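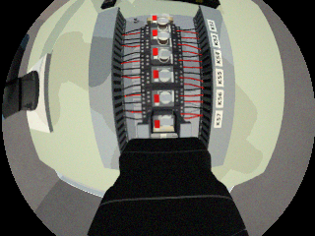
What is in the Stidesby recipe card set?
Typed copies of 831 handwritten recipe cards from the town of Stidesby, with one row per card.

Flolura Recipe Cards, version 2
Maintained by Ihor Chornovol

The cards were kept in drawers at the Plenell reading room and typed up over one winter, ending in December. Spelling is left as written, so "flower" for "flour" stays in. Most cards are for baking and pickles. Soups are thin on the ground.

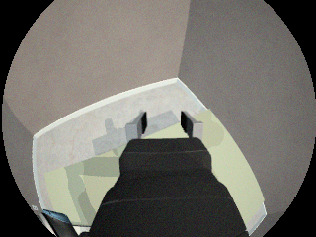 2 min read · 200 words

Files
cards.csv – one row per card
units.csv – old kitchen measures and what we took them to mean

Columns in cards.csv
card_id, title, body, drawer, stains (y/n), notes

The drawer column follows the labels at Plenell. Cards from the Duman drawer came in a separate box and have no notes. If a word could not be read, it is typed as [?].

Known problems
Oven settings are often missing, or just say "hot oven". Two people typed the cards and they did not agree on fractions, so you will find both 1/2 and 0.5. Some titles repeat. These are separate cards and should not be merged.

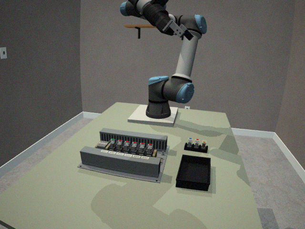
Table and arm.

Use
Free to copy and change. Please keep the card_id column if you pass the file on. The recipes have not been cooked or checked for safety – look up current canning advice before trying any of the pickles.

Corrections go to Ihor with the card_id and the line in question.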